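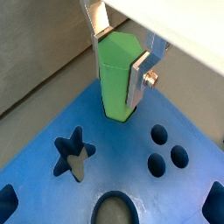 *Fig. 1. The green hexagon part-way into its hole.*

# The Bromus project: what makes one shape harder than another?

10/02/2024

When Neema Gachanja and I were choosing a topic for our design module at Skoltano, we kept drifting back to the same thing, which was the shape sorter. Almost everyone has played with one, and almost everyone remembers a piece that would not go in (mine was a star, and I am told I threw it). We thought it would be lovely to take such a familiar toy seriously for a term, and we called the work Bromus after the grass that grows all along the path to the workshop.

Our question was a simple one. If you have a piece in front of you and you already know which hole it belongs to, what makes the last little bit of the job easy or difficult? We wrote down notes on 299 tries over two terms, and I would like to thank Neema for her handwriting, without which the second half of the notes would be of no use to anyone.

## The hexagon

We began with the hexagon and stayed with it far longer than we had planned. It is a friendly shape to start on. With six equal sides you never have to turn it very far before the corners agree with the corners of the hole, and a tall piece gives you plenty to hold on to while you are looking for the right angle.

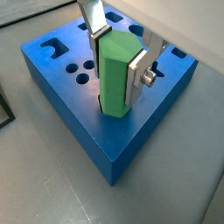
The trouble comes when the piece leans. A round peg can be pointing any way you like, so the only thing left to worry about is whether it is upright. A hexagon has to be upright and turned properly as well, and if you fix one of these you very often spoil the other. We found it helped to let the bottom edge just find the rim, stop there for a moment, and only then bring the top over. Neema got this into her fingers much sooner than I did. I still tend to push!

## Holes that look alike

The second part of our work was about choosing the hole in the first place. Before anybody tried a piece we asked them to point to where it would go, and the answers were a joy to collect. A circle and an oval are easily muddled when you are looking across the board at a slant, because the circle gets squashed by the view and begins to look like an oval too.
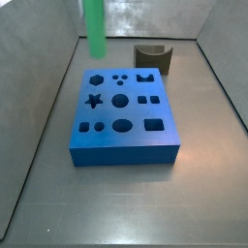 *Fig. 2. The blue board, with the star on the left and the large round hole in the centre.*

The holes that come in little groups gave us a different sort of puzzle. People saw the three small round ones and wondered whether they were meant for one piece or three. The pair of small squares raised the same question, and we had some very good arguments over it.

## What we would change

We would ask people to try from more than one side of the table, as we left this far too late. We would also agree on our names for the shapes at the start. In August our notes say "the scoop" and later on they say "the bridge", and it took us an entire afternoon to work out that we had meant the same hole.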